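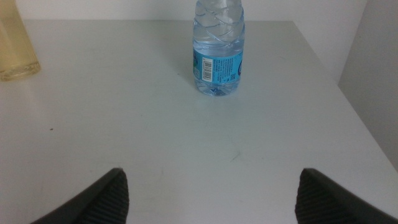

Search this board... Go

Filed under: Manipulation > Grasping clear objects
Posted in July by vibeke_e

Hi everyone, I finally have numbers to share on the wrist-view-only grasping runs, and thank you all for being so patient with me! We trained the policy on 752 demos and then ran 237 test reaches at a full water bottle on the white table, with no overhead view at all. It closed on the bottle cleanly in all but 31 of them, and I may have done a small dance in the hallway. My feeling is that the blue label is doing a lot of the work, as it's the one strong patch of color the policy can steer by while the fingers are still wide open and far away.

Re: by pvrettos
Lovely result, Vibeke, and congratulations! I'm going to be a nuisance about the label, though. If the policy is really just chasing blue, then you have a label finder, and I'd want to see the same bottle peeled before I believed anything about clear plastic. We had this on the Farkent arm last year and it fell apart the minute we soaked the labels off.

Re: by isla_henare
I don't quite agree with Panagiotis (sorry, you know I'm fond of you). Water bends the label color right down into the base of the bottle, so there's plenty to see below the label too, and those wavy grooves up top catch the light nicely. Peeling changes all of that at once. I'd turn the bottle first, barcode side toward the gripper and then away, and look at the misses.

Re: by pvrettos
Fair, turn it first. Then peel it!

Re: by nikau_b
Were the misses mostly at the start of the reach or at the close? Ours on Nullix nearly always went wrong in the last bit, when the fingers filled up the view.

Re: by vibeke_e
Mostly at the close, Nikau, with the bottle nudged over before the pads got hold. Isla, I'll do the turned set this week, and yes, Panagiotis, a peeled one after that. I'll post both in this thread, good or bad.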